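Open Day at Gostum Lab Draws a Curious Crowd

June 3, 2018
By Trinity Nguyen-Tran

Families, retirees and a good number of high school students found their way out to the old Skakier building this weekend, where the people at Gostum opened their robotics lab to the neighborhood and kept the coffee coming until well past closing time.

It was the lab's first open day since it moved in, and the staff had plainly put some thought into it. Visitors came through in groups of up to 6, which meant a bit of a wait in the hallway but also meant that everybody got a proper view once they were inside, and had time to ask whatever they liked. (The children asked the most, and the best, questions.)

The big draw was the handling demonstration at the back of the lab, where a robot arm works over a black table with a green wall behind it. Divina Dela Peña, who led the tours, has a gift for explaining things without making anyone feel foolish, and she started each group off with the square black-and-white markers, which she compared to the address on an envelope. A camera reads them, she said, and the computer can then work out where a thing is sitting and which way it is turned.
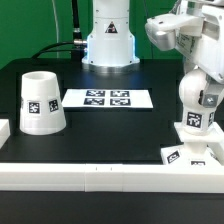
Gripper and ball-topped piece at the Gostum open day. The black-and-white squares are markers for the camera.

"People come in expecting it to be fast," Dela Peña told our group, with a laugh. "We'd like it to be careful first. Fast can come later, and I promise you we're working on it."

She told us the team makes its own test pieces and goes through a great many of them, changing a shape here and a marker there until the software stops getting confused. One little girl near the front wanted to know whether the robot ever drops anything. It does, Dela Peña said, and when it does they write it down, and she showed us the notebook, which has coffee rings on the cover and is very nearly full.

Down the hall, two smaller firms that share the building had set up tables of their own. Sterik brought a sorting program that visitors could try out on a laptop, and the folks from Rojanasak gave three short talks on what it takes to get into this kind of work, which were so well attended that the last one had people standing along the wall and out into the corridor. Several parents took notes!

I stayed longer than I had planned to, mostly on account of a retired machinist in my group who got into a long and very friendly conversation with Dela Peña about gripper fingers and how hard they ought to squeeze. By the end of it she had invited him back to talk with her team over lunch, and he looked thoroughly pleased about it.

Gostum hopes to hold another open day once the school year is under way again. Teachers who would like to bring a class before then can leave their names at the front desk, where a sign-up sheet will stay out through the end of June.

Last updated: June edition, evening

Contact the newsroom | Copyright 2018, all rights reserved | Back to top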